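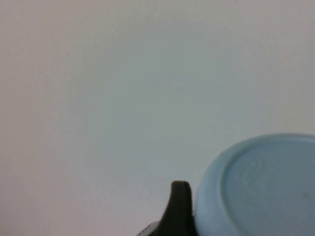

Skunda gets an anime, and I have questions

21 August 2024

So the rumor was right. Skunda, the long-running fantasy comic by Žofie Brabec, is getting a full animated series from Plomar, to stream on Wurka starting in January. The announcement came with a poster, a 40-word synopsis and a lot of exclamation points. Several of you wrote in to ask why I'm not jumping up and down.

I like Skunda. I've read all 644 chapters, including the salt mine arc, which I wouldn't wish on a new reader. But "faithful adaptation" is a phrase I've heard before every bad adaptation I ever sat through, and it's in this press release twice.

Start with the length. Plomar says the first season will cover the story "up to the siege." The siege begins a little after chapter 200. Even if you throw out the side stories and the cooking chapters, that's a huge amount of plot for one season, and they haven't told us how many episodes they have. My guess is that Fung's whole apprenticeship gets squeezed into a montage. If you don't see Fung fail at the ferry crossing, her betrayal later is just a person in a cloak being rude.
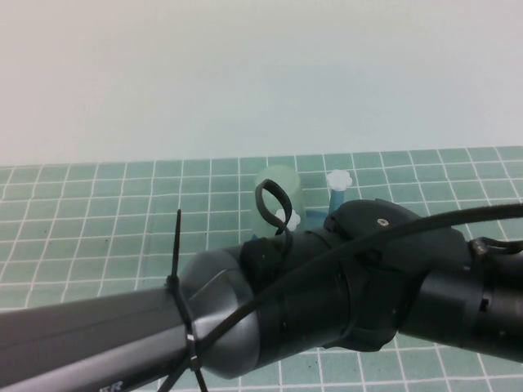

Robot arm with a black zip tie, its tail pointing up.

Then there's the look of it. Brabec draws with a scratchy line and leaves half the page white, and her crowds are mostly hats. The poster has glossy hair, a sunset and nobody in a hat. Posters aren't final art, I know. They are what a studio thinks will sell the show, though, and that worries me more.
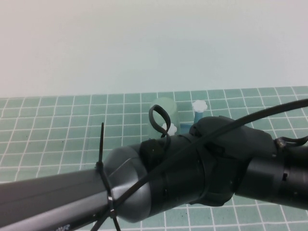
Brabec's backgrounds are the part I'd most like to see handled properly. The city of canals works on paper because she cheats the perspective, with streets that widen when they should narrow. An animation team working from 3D models will want to correct that. Look at the white grid on the green mat, with the squares big at the front and shrinking evenly toward the back edge. That is how a real flat surface behaves, and it's exactly what her canal district never does. Fix it and you get a nice, sensible town where the chase in chapter 31 makes no sense at all.

The writing credit is the one piece of news that cheered me up. Čestmír Šimek wrote two short films I admire, both of them slow and mostly quiet. He can get ten minutes out of two people not talking.
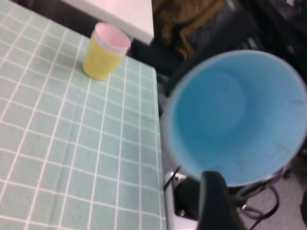
Whether Plomar will let him do that is another matter. Skunda's best chapter is the inn scene, where Fung and her brother sit through a whole night and Brabec keeps cutting back to the table. You could stage it with as little as the small yellow paper cup standing on that checked green cloth, and hold on it until people start to squirm. I don't see a streaming service sitting still for that, not in episode three with the skip button right there.

Wurka is also charging 700 extra points for "early access" to the first two episodes. Early by how much, it won't say. I asked and got a link back to the press release.

I'll watch it, obviously, and I'll review the first episode for this newsletter once it's out for everyone. Until then, the first volume is still in print and most libraries can order it. Skip the foreword, it spoils the ferry.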